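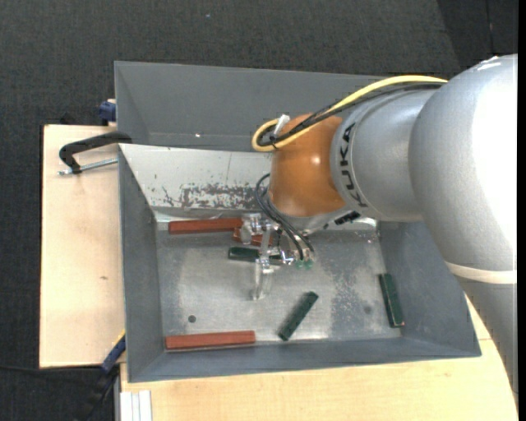
Fandadico Scalp Steamer, Model 23

The Fandadico Scalp Steamer is a floor-standing hair steamer for salons, barber shops and treatment rooms. It sends a soft, even mist over the hair and scalp during conditioning treatments, oil treatments and pre-wash scalp care. The hood opens from the front, so the client can be seated first and the hood lowered afterward.

The steamer is sold by Ciredwood, which supplies chairs, basins, trolleys and treatment equipment to hair businesses. It comes in white or charcoal. The base, hood arm and water tank are the same on both.

What it is used for

Steam warms the hair and adds moisture to it while a product is on. Most salons use it with a deep conditioner or mask, usually after shampooing and towel drying. It is also used for hot oil treatments, and before a scalp scrub to soften flakes and old styling product.

The steamer is a cosmetic appliance. It does not treat hair loss, psoriasis, eczema or any other medical condition. Clients with broken or sore skin on the scalp should not be steamed. Clients who are pregnant, have asthma or have trouble with heat should talk to their doctor first.

Hood and arm

The hood is made from clear polycarbonate with a removable back panel. It fits over large rollers, braids and wrapped hair without pressing on them. The front visor lifts up so the stylist can check the hair partway through. A gutter runs around the inside rim and carries drips to the back, away from the client's face and neck. The gutter pulls out for cleaning.

The arm moves up and down on a gas spring and locks with a hand knob. It can be used with a standard styling chair, a shampoo chair or a treatment bed with the back raised. If you plan to use it with a bed, please measure first. The lowest hood position is listed below.

Steam settings

There are two steam levels. Low is meant for fine hair, color-treated hair and first-time clients. High is for thick or coarse hair and for oil treatments. The timer can be set for up to 60 minutes and the unit shuts off when the time is up. A typical conditioning treatment is 18 minutes on low, and the timer starts at that setting each time the unit is turned on.

First steam appears after almost 5 minutes from a cold start. Start it while you are applying the product and it will be ready when the client is. Keep the hood turned away from people until the mist is steady, as a few hot drops can come out at first.

Water tank

The tank lifts out of the back of the column and has a carry handle. Use distilled water only. Tap water leaves scale on the heating plate, and scale damage is not covered by the warranty. Do not put essential oils, herbs, vinegar or any hair product in the tank. If you want scent in the treatment, use the Clovent pad tray, sold separately. It clips inside the hood and holds a felt pad above the steam outlet.

A light on the control panel turns amber when the water is low. The heater shuts off by itself if the tank runs dry. Wait until the unit has cooled before refilling it.

Specifications

Power: 120 V, 60 Hz, 900 W
Cord length: 8 ft
Tank capacity: 27 fl oz
Hood height, lowest to highest: 44 in to 61 in, measured from floor to rim
Base: five-leg star base, 23 in across
Casters: 2 in, two with brakes
Weight: 26 lb
Timer: up to 60 minutes
Colors: white, charcoal

In the box

Column with tank and control panel
Hood with visor and back panel
Drip gutter
Star base and casters
Power cord
Descaling brush
Printed manual

Putting it together

The steamer ships in one carton. The casters push into the base by hand, the column bolts to the base with the four bolts supplied, and the hood slides onto the arm and is held by a thumbscrew. You will need a Phillips screwdriver. Do not lift the unit by the hood once it is built - use the column.

Run one full tank through on high with nobody under the hood before using it on a client. There may be a slight plastic smell the first time. It goes away.

Plug the steamer directly into a grounded wall outlet. Do not use a power strip, and do not share the circuit with a hood dryer or blow dryer if you can avoid it.

Cleaning

Empty the tank at the end of each day and leave the cap off overnight. Wipe the inside of the hood with mild soap and water between clients, then dry it with a soft cloth. Alcohol and acetone will cloud the plastic. Disinfectant can be used on the hood if the label says it is safe for polycarbonate. State board rules on disinfecting equipment vary, so follow the ones where you work.

Descale the heating plate once a month, or sooner if the steam gets weak or spits. Steps are on the last page of the manual.

Replacement parts

The following parts are kept in stock and can be ordered separately:

Drip gutter
Visor
Back panel
Water tank with cap
Caster set
Clovent pad tray
Clovent felt pads, pack of 23

The visor and back panel also fit the older Hsiao hood. The tank does not. If you own a Hsiao steamer and need a tank, contact us with the number on the label under the base and we will check what is left.

Shipping

Orders in the lower 48 states ship by ground. Delivery is to the door or the loading area. We do not carry the box upstairs or set up the unit. Orders to Alaska and Hawaii are quoted separately. Please look over the carton when it arrives and report damage within five days, with the packaging kept.

Charcoal units are out of stock at the moment and are expected back later in November. You can place an order now and it will ship when they come in. The card is not charged until then. White units ship from stock.

Returns and warranty

Unused steamers can be returned within 30 days in the original carton. A unit that has had water in it cannot be returned unless it is faulty. Return shipping is paid by the buyer, except on faulty or damaged goods.

The steamer has a one-year warranty for salon use, covering the heater, timer, pump and gas spring. Casters, gutters and pads are wear items and are not included. Keep your order number, as you will need it to make a claim.

Common questions from salons

Can it be used for color processing? Only if the color maker's directions allow moist heat. Many do not. Steam can shorten the processing time and change the result.

Can it be used on extensions? Sewn-in extensions are generally fine on low. Check with the supplier before steaming tape or glued bonds, as heat and oil can loosen them.

Is there a wall-mounted version? Not in this model.

Does it work as a dryer? No, there is no fan and no dry heat setting.

Page and price list updated 2 November 2024. Prices are shown in the cart and do not include sales tax.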